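From: Celina Makowska
To: clindham-lounge list
Subject: Re: [clindham-lounge] Table, thin items, and where they go

Edmund Sikora wrote:
> I went over the reading table on Friday and still can't tell what is
> meant to live on it. The register has 538 entries for the lounge and
> the thin stuff (folded sheets, booklets, anything without a spine) is
> entered under three different headings. Can we settle on one? Also,
> does the figurine set stay with the books or go back to the shelf?
> It isn't in the register at all as far as I can see.
>
> E.

Edmund,

One heading is fine with me. I suggest "flat, unbound" for anything that won't stand up unsupported. The Duda boxes take 20 of those each if they are filed upright with the fold at the top. Filed fold down, they open out and the box jams at 12 or so items, so please don't do that.

On the table itself, my preference is to keep the bound volumes along the far edge and do all the sorting of thin material on the near side. The bound ones can overlap the line a little, but spines and titles should be readable from at least one side of the table. Anything small lying on top of a book gets its own entry. I found two slips last month that had been entered as part of the book under them.

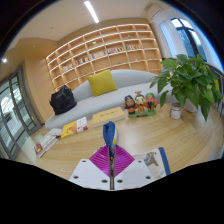
Reading table, lounge: thin folded item with the blue top held upright, books along the far edge, figurine set at right.

The cream item with the dark blue band and the animal on it goes under "flat, unbound" if it is a booklet. If it is cloth, it goes under "textile". I would like someone to handle it before it is entered, as the old register is no help on this point.

The figurine set: three characters on one green base, so one entry, one number. Don't number the characters separately. There is lettering on the front of the base – please copy it into the notes field exactly as it stands, including any odd spacing. It stays on the table until it has a number, then it goes to the Buvent shelf.

Still open:

The thick pale-yellow one next to the figurines. Book or box? If it is a box, the contents need their own entries and the heading changes.

Labels. The Brukomholm ones come in sheets of 200 and leave residue on coated covers. I would use them on the boxes only and put paper slips in the books.

If there are no objections I'll change the headings in the register in April, before the next check.

Celina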